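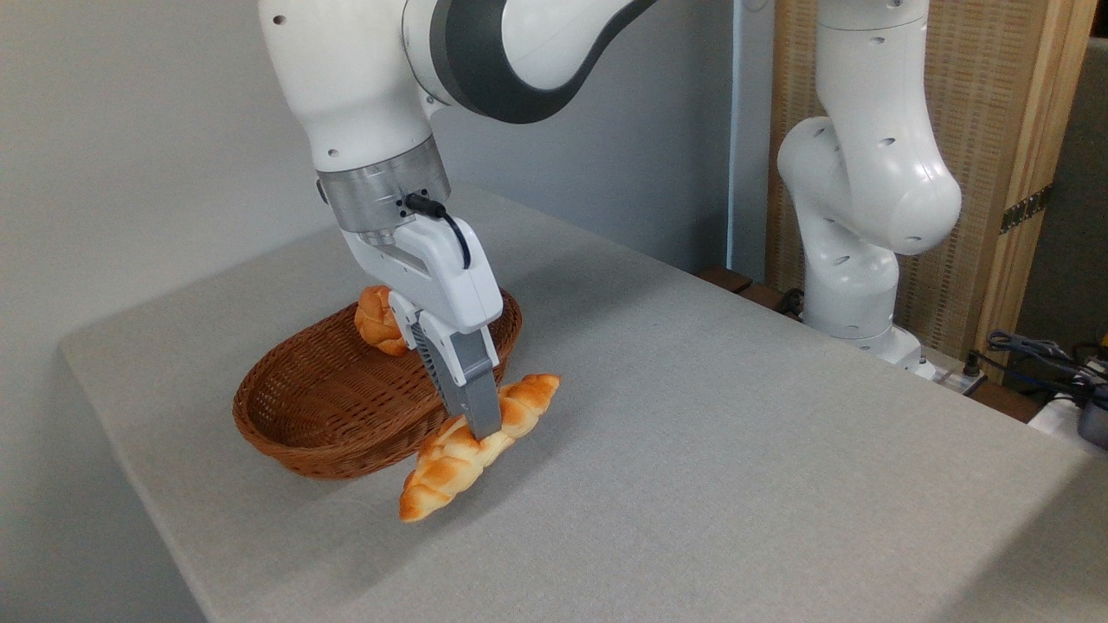 Two mornings a week would be enough for most people in the village, Frida Bech told the parish meeting in Holst, so long as the bread was there before the school bus left. Her view was shared by many of those who came to hear plans for a bread counter at the former post office in Mill Lane, which has stood unused since the branch closed.

The counter is due to open in March if the lease is signed in time. It would be run by Pririline, a bakery firm based in Bevgate, which already supplies shops and cafes in the town. Bread, rolls and a small range of cakes would be baked in Bevgate overnight and brought to Holst by van. There would be no baking on site.

Holst has had no bakery since the family business on the green shut its doors. Residents now travel to Bevgate for fresh bread or buy sliced loaves from the filling station on the main road. A petition asking the parish council to help find a new baker was signed by 247 people and handed in during the summer.

Vernon Sawatzky, who owns Pririline, said the firm had looked at Holst before but could not make the figures work. The rent asked for the old shop on the green was too high, he said, and the building needed a new floor.

"The post office is smaller and that suits us," he said. "We don't need ovens there, we need a counter, shelves and somewhere to park the van. If it does well we can talk about more days."

Under the plan, the counter would open from 7am until noon on two mornings a week. Customers would be able to order by telephone up to the evening before. Orders not picked up by closing time would be offered for sale at half price.

The parish council has agreed to give a grant of £3,000 towards fitting out the building. The money will pay for a sink, new wiring and a ramp at the front door. Pririline will meet the remaining costs and has asked for a lease of five years, with the right to leave after two.

Not everyone at the meeting was in favour. Oluf Briem, who lives opposite the post office, said Mill Lane was already difficult in the mornings and that a delivery van would make it worse. He asked for deliveries to be made from the yard at the back.

"I want bread as much as anyone," he said. "But there are cars on both sides from seven o'clock and the bus has to squeeze through. They have to sort that out first."

Mr Sawatzky said he was willing to use the yard, but the gate would need to be widened. The land belongs to the owner of the house next door, and talks about it have begun. The parish council said it would write to the county about yellow lines on the bend, although it warned that a decision could take until after the opening.

Others asked about prices. Mr Sawatzky said these would be the same in Holst as in Bevgate, with no extra charge for delivery to the counter. He could not promise that they would stay the same all year. Flour costs had gone up twice since he took on his present supplier, he said, and electricity was now his second largest bill after wages.

There were also requests for particular kinds of bread. Several people wanted a dark rye loaf like the one sold by the old bakery. Others asked for plaited rolls at weekends and bread without seeds for children who will not eat them. Mr Sawatzky said the range would be kept short for the first few weeks and changed according to what was sold. Rye would be included from the start.

Wen-hsiung Hung, who runs the tea room at Fovton, the garden centre outside the village, said he would probably buy from the new counter. He has his rolls delivered from further away at present and must order a full tray each time, even in winter when trade is slow.

"A tray is too many for me in January," he said. "I end up freezing them, and they are never as good afterwards."

The old bakery was run by the same family for 111 years. Its shop front, with the name still painted above the window, is to be kept when the building is turned into a house. The owner has offered the bread shelves from the shop to the new counter, and Pririline has said it will take them if they fit. They will need to be sanded and treated before food can be put on them.

Two part-time jobs will be created. Nesma Helmy, who manages the firm's shop in Bevgate, said she hoped to take on people from the village — the early start made it hard for anyone coming by bus. Training would be given in Bevgate over two weeks, with travel paid. Applications can be made at the shop or by post.

Mrs Helmy said the firm would also bring bread to the meeting room for people to try before the opening, including the rye. The date will be put up on the noticeboard by the church.

The parish council voted for the grant on 10/2/24, with one member against. The lease still has to be approved by the owner of the post office building, and a food hygiene inspection must be carried out before the counter can trade. The parish clerk said the plans could be seen in the reading room during normal opening hours, and that written comments on the parking would be accepted until the end of the month.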